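Visit notes: Pruda security operations centre and malware lab, September

Nurhan Akyol and I spent most of a working day at Pruda, which runs a network of decoy hosts and sells the resulting threat feed. We take that feed at Orkbridge and wanted to see how an indicator gets from a sensor to our blocklists. Radosław Nowakowski, who heads the sensor team, took us round.

## Sensors

Pruda operates 344 decoys. The majority are low-interaction listeners which complete a handshake, log the credentials offered and close the session. The remaining 111 are full virtual machines with real services behind a filtering bridge. Outbound traffic from these is rate-limited and mail is dropped completely.

Each full machine is rebuilt from a clean snapshot after seven days, or sooner if the disk diff passes a threshold. The diff is kept and the memory image is kept only if an analyst asks for it within the retention window. I asked whether attackers fingerprint the hosts by their short uptime. Nowakowski said some do, and that the reported boot time is now altered at the hypervisor. He did not claim that this is hard to detect.

Log transport is plain syslog over mutual TLS to two collectors. Clock drift between sensors was a problem last year – session stitching broke when it exceeded two seconds – and every host now checks against a local time source.

## Triage

Sessions are clustered on command sequence, dropped file hash and source network. The tool for this is called Lis and was written in-house. On the morning of our visit it held 2681 open clusters, most of them variants of the same few router worms. Irena Adamczyk showed us one cluster in detail: password guessing against a database port, a stored procedure enabled, a downloader written to the temp directory, then a scheduled task named after a printer service.

The weak point is file hash matching. The downloader in that cluster pads itself with random bytes, so each copy opens a new cluster and has to be merged by hand. Adamczyk is testing fuzzy hashing on the code section only. Results so far are good for unpacked files and poor for everything else.

## Malware lab

The lab has its own uplink and no route to the office network. Samples arrive on a one-way link. Fereshteh Nazari looks after Gruvine, the sandbox, and also the bench used for firmware extraction.
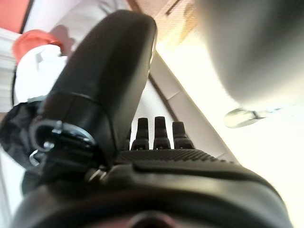
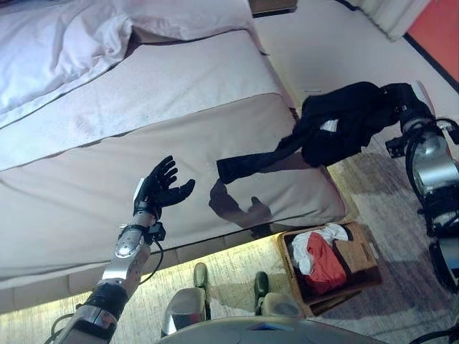

Gruvine runs each sample twice, once with simulated internet and once with none, and compares the two traces. Default run time is four minutes. Nurhan pointed out that several loaders we have met sleep for longer than that. Nazari patches the common sleep calls, but timing loops built on processor counters still get through, and extending every run would fill the queue by noon.

## Open points

- Indicators carry a first-seen time but no expiry. Stanisława Kwiatkowski, who manages the feed, will send a draft schema with an expiry field.
- Confidence scores are set by the analyst and are not recalculated when a cluster is merged.
- We asked for the raw command sequences. Possible under the current contract, format to be agreed.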